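Hongmei Pan
Oct 15, 2018

Thread on mug racks and plants sharing one tabletop. I rearranged ours over the weekend and kept notes.

The table is the Ernstead, 50 inches on the long side, pale top, oil finish. It holds a rack, a plant, and whatever mail came in. The mail has been moved to a drawer.

Rack first. Two black metal end frames and a wood shelf board between them. Mine is the small Stallov, 16 inches end to end. The listing says it carries up to 25 pounds. I have not tested that and mugs will not get you there.

Assembly is four screws. Leave all of them slightly loose, stand the rack on the table, press down on the board, then tighten. If you tighten on the floor first, one foot ends up high and the whole thing clicks every time you put a mug back.

Felt dots under the feet. The thin ones. Thick felt lets the frame lean when you pull a mug off one end.

Second item is the plant. Small oval leaves, dense, wider than its pot. I tried it at the left end of the table, then the right end, then in front of the rack. In front won. Both ends put it in the path of people's sleeves.

Cost of that position: the middle of the shelf is blocked. You reach around the pot for anything stored there, so the middle gets the mug used least. Daily mugs go to the outside.

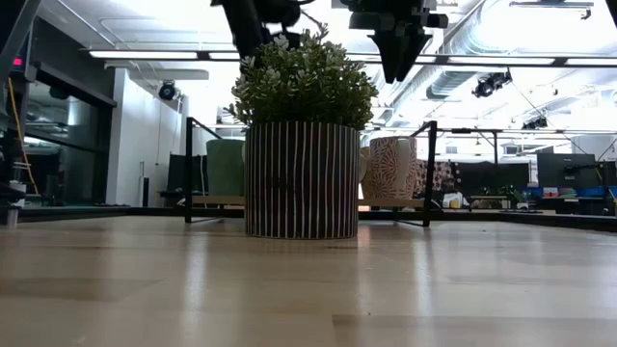

How much gap should there be between the pot and the rack?

Two inches at the rim is enough. Measure from the rim and ignore the base, and check again after the plant has put on growth, as the leaves will close the distance before the pot does.

The pot is dark with thin pale stripes running rim to base. Vertical stripes make it obvious when a pot is not sitting level, so check yours from the side. Mine needed a folded piece of card under one edge.

It is a cachepot with no drainage hole. The plant sits inside it in a plastic nursery pot. To water: lift out the inner pot, water at the sink, let it drain for 25 minutes, put it back. Do not water in place. I did that until March and found standing water at the bottom, plus a smell.

Mugs. The green one is on the left. The cream one with the reddish-brown leaf or starburst pattern is on the right, handle facing out. The tan one is the least-used mug and lives next to the pot accordingly.

Handle direction matters more than mug order. Handle facing forward means you can take the mug without touching its neighbor. Handle to the side costs you most of a mug's width on a short shelf.

Right side up or upside down? I store them right side up. Upside down traps moisture against an oiled board and leaves rings. If your shelf is lacquered this is less of a concern – check with a drop of water on the underside.

Rings that are already there: I used Sonalwood oil on a cotton rag, with the grain, wiped off after 16 minutes. One ring went completely. The other is still faintly visible if the light is low. Second coat next weekend.

Dead leaves end up under the shelf board. A dry paintbrush gets them out without moving the rack. I do this when I water.

On light: the pale leaf tips on mine are on one side, upper left. I have started giving the pot a quarter turn at each watering. No result to report yet.

A few people asked about the Nuchit rack with the hooks. I owned one. Hooks hold more mugs per inch, but the mugs swing into anything placed in front of them, and with a plant there that means broken stems. Fine against a bare wall.

Still undecided on whether to raise the plant on a trivet. It would clear the feet of the rack but put the leaves level with the mug rims – probably worse. Will add to this thread if I try it.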